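**To:** Durnedine Branch Libraries, all-staff list
**From:** Rosemarie Meinecke, Circulation Policy
**Subject:** Re: Renewal limits and holds on interlibrary items

Colleagues,

Thank you to those who replied to the draft circulation rules before the June deadline. Stavros Gashi's message from the Bisorbridge branch raised several points that other branches also asked about, and I am answering it on the full list so that every desk works from the same text. His message is quoted in part, with replies under each section.

> On Tuesday Stavros Gashi wrote:
>
> The draft says that an item may be renewed 2 times unless another patron has placed a hold. At Bisorbridge we have been treating a hold placed at any branch as blocking renewal. I understand that the Hodžić Street branch only looks at holds placed for local pickup. Which practice is correct under the new rules?

A hold placed at any branch blocks renewal. The catalog has been one shared collection since the merger of the two county systems, and the pickup location of a hold has no bearing on whether the item is wanted. Hodžić Street was following the older desk manual, which predates the merger and should now be discarded. The wording in section 4 has been changed from "a hold" to "a hold at any branch."

There is one exception. When the system holds several copies of a title and at least one is on the shelf and available, the renewal should go through. The software already does this for books. It does not do it for audiobooks on disc, and staff will need to check availability and override the block by hand until the vendor corrects the setting.

> We also have a backlog of interlibrary items. When I ran the report it showed 71 titles past the lending library's due date, and most of the patrons said they had renewed online and received a confirmation. Are we to charge them?

No. Where a patron received a confirmation, the patron has acted in good faith and no fine or fee is to be assessed. Please enter the note "ILL renewal confirmed in error" on the account and request the item back by telephone or letter. If the lending library has billed us, forward the invoice to the central office and do not pass any part of it to the patron.

The online account page should never have offered renewal on interlibrary items. The button was removed from the page for most patrons last month, but it remains visible to those who use the older mobile page. Until that page is retired, please tell patrons at checkout that interlibrary items must be renewed in person or by telephone, and that a request should reach us at least four days ahead of the due date printed on the paper band.

> Third, the paper bands. Several have come back to us with the band missing, and we have had to look up the lending library by hand.

A band that has been lost should be replaced at the desk before the item goes into transit. The transaction number is in the item record under "Notes, staff only," and the name of the lending library follows it. If neither is present, send the item to the central office in a gray bin with a slip reading "ILL, origin unknown." Please do not place these items in the ordinary branch transfer. Nearly all of the items we could not return promptly in the past year had been sent that way and were shelved by mistake with local stock.

> Last, is the limit on total holds going to change? The draft is silent, and the Ilham Reading Circle has asked me twice.

The limit remains 40 holds for an individual card. I agree that the draft should say so, and section 6 now does. Group cards, including those held by reading circles and by schools, are handled separately. A group card may carry multiple copies of the same title, and each copy counts as one hold. The Ilham Reading Circle currently borrows on the individual card of one of its members, and that is the source of the difficulty. They would be better served by a group card. The application is one page, it requires the signature of a single responsible adult, and any branch supervisor may approve it.

Two further matters were raised by other branches.

Suspended holds. A patron who is traveling may suspend a hold and keep the same place in line. The suspension may last up to six months. Staff may set or lift a suspension at the patron's request, and a verbal request is enough. When no end date is given, enter the full six months and inform the patron.

Holds shelf. Items remain on the holds shelf for seven open days. Days on which a branch is closed do not count, and the slip printer has been set accordingly. The old slips show a date that is too early. All 267 rolls of the old slip stock have been recalled, and any that turn up in a supply cupboard should be returned with the next courier.

The revised text of the rules will be placed on the staff site before the end of the week. Printed copies for the public desk will follow. Corrections of a minor kind, such as spelling or section numbers, may be sent to me directly. Questions about what a rule means should come to this list, where others may benefit from the answer.

Rosemarie Meinecke
Circulation Policy
Durnedine Branch Libraries
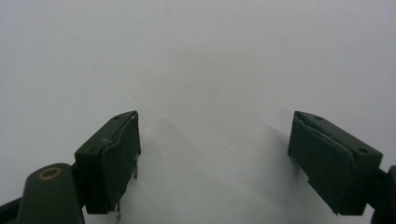
P.S. Branches that have not yet named a contact for the group card applications should send me a name and a telephone extension. Bisorbridge and Hodžić Street have already done so.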